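Notebook, gripper pose pipeline
August, started 9.40

Picking up from Hadiza's note on the drift in the right-hand tool. Short version of where we were: the two hand-held grippers each give a pose track from their own camera and IMU, and the policy training code wants both of them in one frame. We have been getting the relative pose by localising both tools against the same map of the room. When that works it works well. When it doesn't, the left and right tracks slide apart by a centimetre or two over an episode and the replay closes the fingers on nothing.

First job was to find out if the slide is in the map or in the clocks. I took the 48 episodes Fermín flagged and ran them through the Prendine loader with the time offset left free instead of fixed at the calibrated value. If it were only the map, the best offset should come out near the same number each time. It didn't. 19 of the 48 wanted an offset more than one image period away from the calibrated one, nearly all in the same direction, and nearly all from sessions where the tool had been left switched on over lunch.

So part of this is clocks. Sneha thought so in the spring and I argued with her, which I should record.

10.55
Looked at how Flistivell writes its timestamps. The IMU samples are stamped on the device. The images are stamped when the buffer is handed over, and then a constant is subtracted for exposure and readout. The constant is right at the default exposure. With auto exposure on it is wrong by half the change in exposure time, which matters less than I expected, but it is still wrong. Changed it to read the exposure from the metadata of each image. Branch is stamp-from-meta. Not merged.

The bigger part is that the offset between the two clocks is estimated once, at the start of a recording, and never again. Put in a re-estimate every 4 seconds with a simple linear fit over the last few values. Re-ran the 19. All but three now sit within one image period. The three left over look like something else, see below.

12.10
The three bad ones. Plotted feature tracks per image and all three have the same shape: plenty of features, a good count of matches, poor spread in depth. In these episodes the tool is tilted back for long stretches, so most of what it matches is ceiling and upper level and very little is near the hands. Far points fix rotation nicely and tell you almost nothing about translation over a ten centimetre move. The optimiser is confident about the wrong thing. The residuals look lovely all the way through, and that is why our quality gate let them past.

The gate at present is mean reprojection error and fraction of images tracked. Neither of those sees this. What I want is the smallest eigenvalue of the translation block of the information matrix, per keyframe, and to fail an episode if it stays under a threshold for more than a second. Bautista says Hestero already computes the marginals and throws them away, so it should be cheap. Asked him to expose them.

Also the mask. The gripper's own body takes up a good part of every image and we black it out with a fixed polygon before feature detection. The polygon was drawn for the old housing. On the new one there is a strip down the side that the polygon misses, and the detector finds corners on it, and those corners never move relative to the camera. RANSAC throws out most of them. When the rest of the view is weak it throws out fewer.
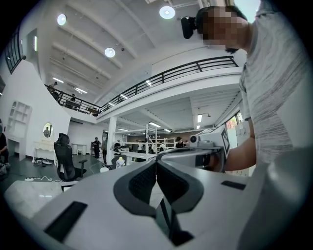 Redrew the polygon by hand on the undistorted image and then warped it back, which gave a better edge than drawing on the raw fisheye. Left a margin of 4 pixels. The fingers stay inside the mask for now even though they move, and we'd need a different mask per opening width to do any better. Domingo wants the finger region kept visible for the width estimate, so that has to branch off before masking. Order in the config is now: load, width, mask, detect. Anyone with a local config please copy the new order and don't just paste the polygon in.

Side question for later: when one tool's marker is visible to the other tool's camera we get a direct relative measurement for free, and we use it for nothing. As a factor between the two trajectories it would hold them together during exactly the stretches where the map is weak. Corner noise on a small tag seen through a wide lens will be ugly near the border, so the covariance has to depend on where in the image it sits. Fermín has some code for that from the Salinas work.

15.30
Full re-run with stamp fix, re-estimated offset and new mask on the 48. Peak memory went up because I hold the whole IMU stream for the fit. Fine on the big machine, not fine on the laptops. Needs chunking.

Results: two of the three bad ones recovered. The third still drifts and I'd drop it. No episode that was good before got worse by anything I can measure, but I only compared end-point error and not the whole path.

Started the overnight run on the full set, 192 episodes, output to the shared disk under offset_v2. Old outputs are untouched.

To do
- chunk the IMU fit
- eigenvalue gate once Bautista has the marginals out
- tag factor, talk to Fermín
- whole-path comparison, old against new
- ask Sneha for her spring plots, they may cover the warm-up case already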